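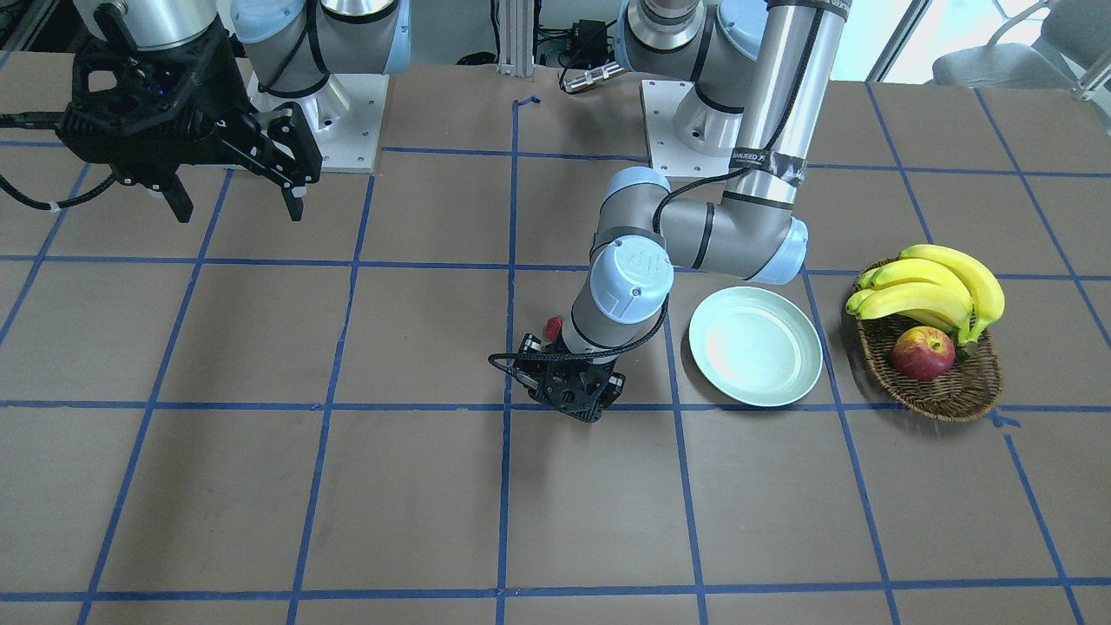 Bulo 双臂桌面工作台,配贴好格线的台面

我用 Bulo 这套双臂台子已经有一阵子了,店里卖的也是同一个配置,所以这页我就不抄参数表了,直接讲讲到手以后怎么装、平时怎么伺候(省得大家一个个来私信问我扭矩的事,哈哈)。

套装里有什么

两条手臂、两只黑色两指夹爪、两块白色方形安装板、Plesico 控制盒、一卷牛皮纸、蓝色美纹胶带,还有一包 Ravn 扎带和备用指垫。铝型材立柱要单独下单,长度请在备注里写清楚,漏写的我一律按标准长度发。

安装板和底座

先上安装板,再上手臂,顺序别反!我第一次就是抱着手臂找孔位,胳膊酸了一晚上。每块板6颗螺丝,先全部带上劲,再按对角线慢慢拧紧。装完开机空跑40分钟左右,断电,再把螺丝复查一遍,新板子多少会松一点点。

铺纸贴格子

牛皮纸一张不够大,要拼,接缝处用手掌从中间往外抹平。小褶子不用太计较,能让指尖刮到的大褶子才要重铺。胶带先贴横的,再贴竖的,格子不必方方正正,我自己那张就有点歪,照样用得好好的。重要的是贴好之后别再挪,挪了就得重新标定,很烦。

摆件我喜欢用水果:草莓小,苹果圆,香蕉弯弯的一大把,再加一个浅绿色的圆盘子和一只编织篮子,练抓取特别合适,颜色在牛皮纸上也好认。

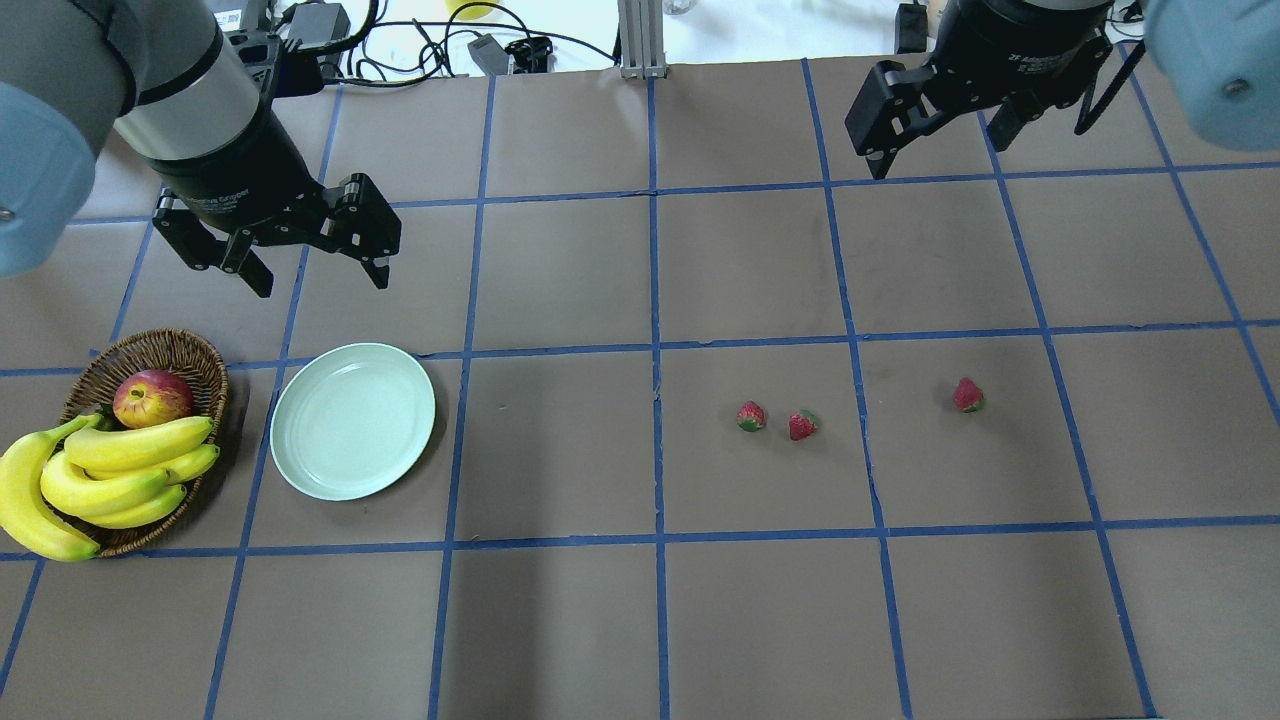 线缆怎么走

线缆是最容易出毛病的地方,我修过的台子里一大半都是线的问题。腕部外侧那圈线一定要留出弧度,让手腕转到两头极限都不绷紧,再用扎带固定,扎带也别勒死。电源适配器和控制盒统统放到台面后沿,离手臂远一点。如果手臂走着走着突然断联,先别急着拆,把接头拔下来重新插一次,再手动转转腕关节,看看是哪个角度掉的线。

夹爪保养

指垫脏了用微湿的布擦,别用酒精泡,胶会起边。连杆那几个销轴,每个月点一滴 Pluma 润滑油就够了,多了会往下滴,纸上一块一块的油印子可难看了。夹爪开合发涩的时候,先断电,用手轻轻掰两下,有沙沙声多半是进了碎屑,拿软毛刷扫一扫。指垫磨出亮面就换,2颗小螺丝的事,换完记得重新归零。

归零

两条手臂要分开归零,先左后右,另一条停在一边别碍事。控制盒上如果跳出代码77,说明关节没回到零位,断电把手臂扶正再来一遍。连着几次都不行,就把序列号发给我,我帮你查是不是编码器的问题。

发货和售后

9月下的单已经全部发完,新一批10月15日开始发。纸和胶带算耗材,不在保修里,不过你要是第一张铺坏了跟我说一声,我再给你塞一卷!手臂外壳磕碰不影响使用的不退换,关节异响、夹爪合不拢这类都可以寄回来修,寄之前请把夹爪拆下来单独包好。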